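Notice periods and the ballot calendar: how the Pratine dispute reached October

Thursday, October 3, 2019

The dispute at the Pratine container terminal has lasted longer than either side planned for, and most of the delay can be traced to procedure. The pay claim was filed in spring. The strike ballot did not close until August, and no shift has yet been lost.

Two employers operate at the terminal. Nusix runs the cranes and the yard. Stirkano holds the contract for lashing, gate checks and night maintenance. Their workers belong to the same union but are covered by separate agreements with separate expiration dates, and under the port labor code each agreement must be treated as its own dispute. A vote by the crane crews does not bind the gate staff, and a strike by one group does not release the other from its duty to report for work.

That division shapes everything that follows. The Nusix agreement expired first and carries a 90-day cooling-off term, during which existing pay and hours stay in force and neither side may stop work. The Stirkano agreement has no such term. It requires written notice of any stoppage, served 6 working days in advance, with the affected shifts listed by start time. Notice that names the wrong shift is void and must be served again.

The union's claim is built around overtime. Under the present Nusix terms, overtime rates begin after 40 hours in a week, but hours worked on a swapped shift are credited to the week of the original roster. A crane driver who takes a colleague's Sunday can therefore work a long week at the standard rate. The union wants hours credited to the week in which they are worked. The company has offered to do this for night shifts only, along with a raise of 2 percent.

Stirkano has made no pay offer. Its position is that its own rates are set by the service contract with Nusix and cannot move until that contract is reopened. The union replies that the service contract is a matter between two companies and has no bearing on a labor agreement. Arbitrators have ruled both ways on similar arguments, usually depending on whether the contract price was disclosed to the union when the agreement was signed. In this case it was disclosed in part.

Shipping lines have started to plan for a stoppage. The nearest alternative is Paredes, which has the berth depth but limited rail capacity. Boxes moved there would go inland by truck, and the added cost would fall on the cargo owner under most standard bills of lading. Refrigerated cargo is the harder case, as plug points at Paredes are already allocated through the end of the year.

Talks resumed this week with both employers attending, at the union's request. Joint sessions are unusual under the code and have no formal standing. Anything agreed in them must be written into each agreement separately and approved by each bargaining unit. 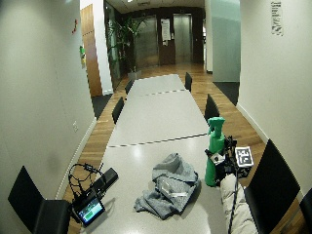
A long white conference table with black chairs along both sides.

The next fixed date belongs to the Nusix unit, whose cooling-off term runs out before the end of the month. Once it does, the ballot result becomes usable, and the union may serve notice without returning to its members. The result then stays valid until the new year. For the Stirkano unit the ballot is usable now, although the union has said it will not serve notice there while joint talks continue. That undertaking was given verbally and can be withdrawn at any time.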